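Two grippers and one box of blocks

Pavithra Namboodiri has spent the whole of July with toy blocks. She tests grippers at Westetti, a small workshop that prepares robot arms for packing firms, and her task this summer was to compare two parallel grippers on the same arm. I met her on September 28, 2020, and we talked for more than an hour.

"People ask why we do not test with real products," she says. "But a block is honest. If the fingers come in a little crooked, the block turns, and you see it at once."

The first gripper, from the supplier Varo, opens to 70 millimetres. The second, called Sastry after the engineer who drew it, opens less but has softer pads. Each made the same number of attempts, and together they reached 1397 grasps, of which 1308 were counted as good.

"The total looks nice, but I don't trust totals," Namboodiri says. "Almost all the bad ones are with the triangles. A sloped face gives the finger nothing to press against."
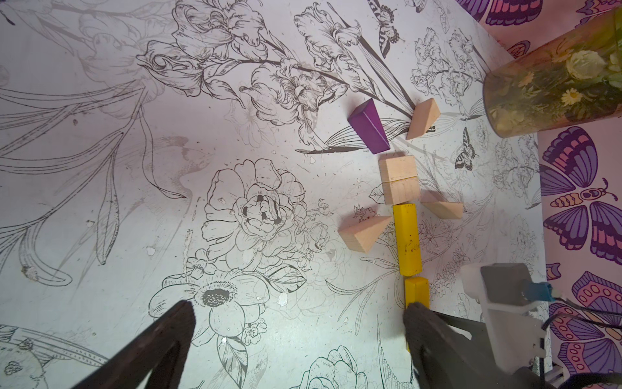
View from the wrist camera, with one finger at the shorter yellow block.

The camera was also a matter of discussion. Her colleague Subbarao Chowdary wanted it fixed above the table, where it sees everything. Namboodiri preferred the wrist. "From the wrist, the fingers hide a part of what you want to take," she admits. "Still, in the last centimetres I want to be near. From above I was guessing."

They also argued about the table covering, a white one with drawn flowers and butterflies. Chowdary asked for plain grey. She kept the flowers, as she wanted the software to meet lines which are not edges of objects.

Which gripper would she buy? She thinks for some time. "For boxes, Varo. For mixed shapes, Sastry, but I would change the pads every 4 weeks. They collect dust and then they slide."

The next round will use a new controller from Pleltasby. She has already asked for more triangles.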